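Skurham Rooms: pre-show safety checklist, with comments

Show: Drulo, album launch, with Urnenness opening
Walked on: Monday, July 3, 2023
Checked by: Karla Montes (stage and touring side)
With: Mohandas Mudaliar for the venue
Copy to: Aigars Šimkus, tour manager; Anitha Palaniappan at Magalhães

Marks used: OK, OK WITH COMMENT, NOT OK, NOT SEEN. If I was only told about something, it goes down as NOT SEEN, whoever told me.

1. Getting in and getting out

1.1 Front doors open fully and stay open. OK.

1.2 Side exit, stage left. NOT OK. The push bar works on the second shove. I was told it "just needs a firm hand". A fire exit should open for a fourteen-year-old with a drink in her other hand. Mohandas has written it down and I'd like to see it tried again before doors.

1.3 Rear exit through the load-in bay. OK WITH COMMENT. Clear today, with the bay empty of vans. I don't believe it will be clear at half past nine with two bands' cases in it. Tape a line on the floor and keep everything behind the line.

1.4 Exit signs lit. OK. All lit with the house lights down, including the one over the bar that was out at the last walk.

1.5 Capacity. OK WITH COMMENT. The licence on the wall says 1,401 for the whole building. The promoter's sheet uses the same number for the main room, and those are different things. The main room figure has to be agreed in writing, with the balcony listed separately. Anitha, please don't let any more guest list go out until it is.

2. Stage

2.1 Deck level and locked. OK WITH COMMENT. One leg at the back was finger tight. Tightened while I stood there. Check it again after the drum riser goes on.

2.2 Drum riser. NOT SEEN. Arrives with the van. Krishnamoorthy Poojary says it is the same one we used last September. The one we used last September had a split corner, so that does not cheer me up as much as it was meant to.

2.3 Stage edge marked in white. OK. Fresh tape, goes all the way round.

2.4 Steps, both sides. Stage right OK. Stage left NOT OK, no handrail. Drulo comes down those steps in the dark during the third song and has done so on every date of this run. Either a rail goes on or the walk moves to the other side. I don't mind which.

2.5 Barrier. OK WITH COMMENT. The right type and properly joined, but the pit behind it is narrow. Two people can't pass with someone being carried out between them. Pull it forward a bit and lose a row.
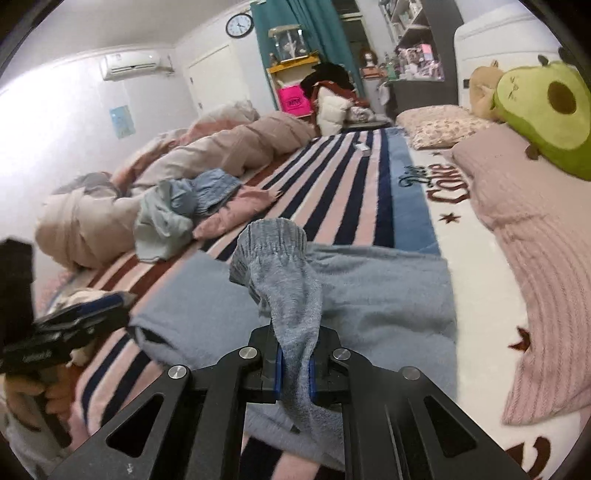 3. Power

3.1 Stage supply tested and labelled. OK WITH COMMENT. The label is in date. I asked for the test sheet behind the label and was offered the label again. Sheet to be emailed to Aigars.

3.2 Trip switches tested. OK. Tested in front of me, all dropped out when they should.

3.3 Extension leads. NOT OK. Of the ones in the blue crate, 2 had tape round the outer cover. Tape is not a repair. Both taken out and put by the office door. If they are back in the crate on show day I shall cut the plugs off.

3.4 Cable runs. OK WITH COMMENT. Ramps across the front of the mixing desk, nothing across the walkway to the toilets. Same ramps needed there.

3.5 Urnenness's own synth rack. NOT SEEN. They build it themselves and speak very highly of it. It doesn't get plugged in until the house electrician has had the back off.

4. Overhead

4.1 Front truss. OK. Safety bonds on every lamp I could get a torch to.

4.2 Back truss. OK WITH COMMENT. One bond clipped to the lamp's own bracket, so it was holding nothing. Moved.

4.3 Speaker hang. NOT SEEN. The lift was out on hire. The paperwork looks good, but the same person signed for putting it up and for checking it. Needs a second name.

4.4 Backdrop fire treatment. NOT OK. The certificate I was shown is for 17 metres of black wool. The album backdrop is painted cotton and a different size altogether. The label tell me it was "definitely sprayed". Fine, then there will be a certificate. No certificate, no backdrop.

5. Sound levels

5.1 Limiter fitted and working. OK.

5.2 Ear plugs at the bar. OK WITH COMMENT. There is a box. It was under the counter behind the straws. Put it on top, with a sign.

5.3 Warning notice at the entrance. OK.

5.4 Staff hearing protection. OK WITH COMMENT. Issued and signed for. Whether it gets worn is another matter. At the last album show I saw bar staff with theirs round their necks all night. Mohandas to walk round during the opening act and look.

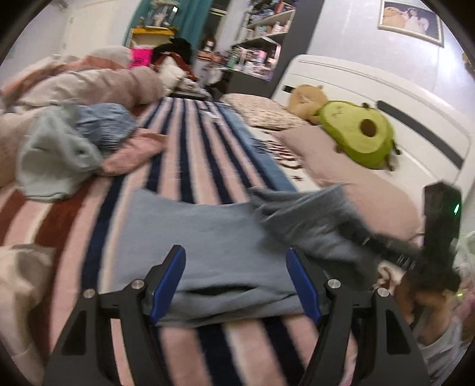
6. Smoke, haze and lasers

6.1 Haze machine. OK. Water based, sheet supplied, alarm zone can be switched over by the duty manager only.

6.2 Who watches the room while the alarm zone is switched over? NOT OK. Three people gave me three answers. One name on the running sheet, please.

6.3 Lasers. Crossed out. Aigars confirms they were dropped after the first date. If they come back on the rider they go through this form from the start.

7. First aid and crowd

7.1 First aid room. OK WITH COMMENT. Good size, sink works, bed clear. Also being used to store merch boxes, 68 of them by the delivery note. These go elsewhere before doors.

7.2 Free drinking water. OK. Taps at both bars.

7.3 Stopping the show. OK WITH COMMENT. Everyone agrees the show can be stopped. I asked who says the word and how the desk hears it, and it got vague. I want one hand signal from the pit and one person at the desk watching for it, and Drulo told about both at soundcheck.

7.4 Street queue. NOT SEEN. Walked in daylight with no queue.

Comments from the venue (M. Mudaliar)

1.2 the joiner is booked. 2.4 rail ordered, though we have run that stage for years without one. 4.3 second signature will follow. 7.1 boxes will move.

Reply (K. Montes)

Years without a rail is noted. Items 1.2, 1.5, 2.4, 4.4 and 6.2 must be closed before doors. I will walk those again after load-in, with the riser and the synth rack, and sign then. Not signed today.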